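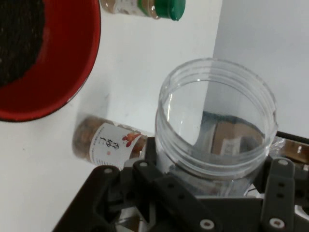 Storel Pantry Notes is a set of written records on dry goods and the containers they are kept in. Each record covers one container on a white tabletop: what it is made of, how it closes, what the label says, and what it holds. Containers vary more than contents do. A clear plastic jar with screw threads at the rim is recorded as "open" when it has no lid on, whatever size it is, and a wide red bowl of dark grains is recorded under "bowl" with the contents field set to "dark granular, unresolved" until a second reader confirms sesame, tea or something else. Jars lying on their side keep the same record type as upright ones.

Contents of the package

records.csv: one row per container, 200 rows
labels.csv: label text, original script kept, no translation
terms.txt: the 13 permitted container terms
CHANGES.txt

Fields

container_term: from terms.txt
body: glass, plastic, ceramic, metal, unknown
closure: screw, snap, cork, open, unknown
cap_color: plain color word, blank if no cap is visible
contents_form: whole, granular, powder, liquid, empty
contents_name: free text, blank if unresolved
label_script: Latin, Chinese, other, none, illegible

Label handling

Large calligraphy and small side text go in separate rows of labels.csv, joined on container_id. Seal marks are noted as present or absent and are not transcribed. An illegible label is still a label; do not enter "none".

Known problems

Powders are under-named. Tan and light brown spices were left blank unless the label could be read. Nuts and kernels share one contents_form value (whole), so almonds and peach kernels separate only in contents_name. In version 5, closure was reset to "unknown" for all rows imported from the Tromell list; these have not been rechecked.

Fill level is not recorded. A fill_level column in older copies should be dropped before merging.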